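Textiles project report: how long does a string bracelet last?
Struan MacLeish, 01/10/2018

I picked this because my sister has been making knotted bracelets since March and half of them fell off before the summer. I wanted to know if it was her knots or her thread (she said thread, obviously!).

I got 19 people in my year to wear one each and gave them a little card to fill in. I used two kinds of cotton, one from the Merkwood market stall and one called Camatance that comes on a big cone. I dyed both in the school kitchen with onion skins, and the smell hung about for days – sorry to everyone who had cookery after me.

My first test was rubbing. I pulled each thread back and forth over the edge of a desk until it broke. The Merkwood cotton gave up at 1,000 rubs and the Camatance went on to 3,000, by which point my arm was killing me and I'd listened to a whole album twice.
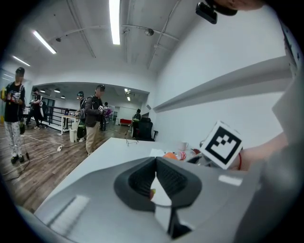
Fig. 1: A thin red string bracelet on the wrist.

The wearing test was messier. Some people took theirs off for swimming even though the card said not to, and 7 of them lost the card, so I had to leave those out. From the rest it looked like the knot mattered more than I'd expected. Bracelets tied with a plain double knot kept working loose in the shower, but the sliding knot held up well, even in the cheaper cotton.

I also read a bit about why people wear thread on their wrists. Mrs Nwankwo lent me a book on it. Red comes up a lot, often for luck or protection, and in some places you're meant to leave it on until it drops off by itself.

If I did this again I'd use one knot for everybody and test the threads wet as well as dry. I'd also make the cards bigger. My sister has switched to the sliding knot and still says it was the thread.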